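Produce basket

A produce basket is an open, shallow container used in the home for holding fruit and vegetables on a table or counter, usually for a few days at a time. It is a close cousin of the fruit bowl, and in many households the two names are used for the same thing, although a basket lets air in from the sides and from underneath, and a bowl as a rule does not.

Shape and weave

Most produce baskets are round or oval. The oval kind is popular on narrow tables, and it has the happy advantage of suiting long vegetables – leeks, celery, a whole head of bok choy – that would stick out awkwardly from a round one. Wicker is the traditional choice, and it is still what many people picture when they hear the word basket. The base may be woven closely, for strength, while the sides are left open in a lattice, often in a diamond pattern. The collector Ignacio Marchetti, whose handbook Greenberg brought out in two volumes, described 44 rim patterns and confessed a fondness for the plainest of them.

Use with leafy greens

Leafy greens are guests in the basket and seldom stay long. Bok choy, with its broad leaves and pale, crisp stalks, will begin to droop on a warm day, so cooks generally set it out shortly before a meal and keep it in the refrigerator the rest of the time. Citrus fruits are much more patient and will sit happily on the table for days.

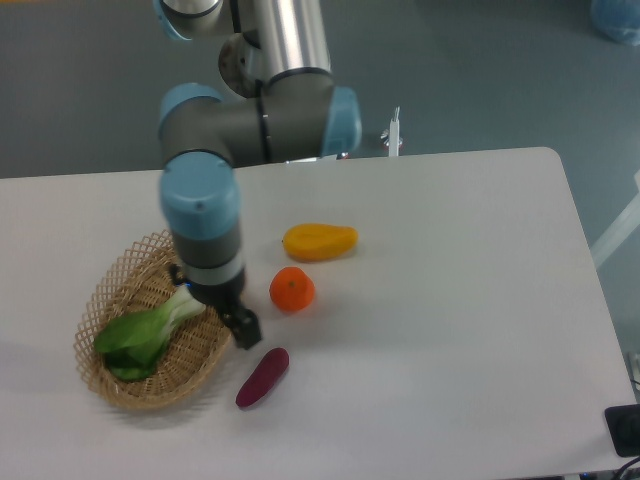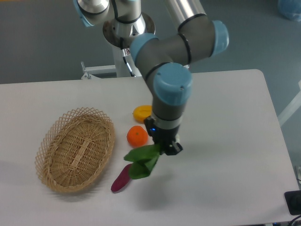
When a basket is shared between greens and fruit, the usual custom is to put the heavy, firm things in first and lay the leaves over them, where they will not be crushed. Some cooks prefer to keep the two apart altogether, and there is good sense in that as well – ripe apples and bananas give off a gas that yellows leaves before their time. Tangerines and lemons are gentler neighbors.

Care

Wicker asks for very little. A dry brush lifts out soil and bits of leaf, and a damp cloth does for the rest, so long as the basket is left to dry fully before anything goes back into it. Soaking is best avoided. A cotton cloth laid in the bottom saves a good deal of brushing, though it does hide the weave, which seems a pity.

Local traditions

In the town of Oltidow a basket market is held each August, with 40 stalls in a good year. The Gruter workshop, long a fixture there, is known for a shallow oval basket sold in 7 sizes, the smallest meant for a single handful of plums.

See also: Fruit bowl; Trug; Wicker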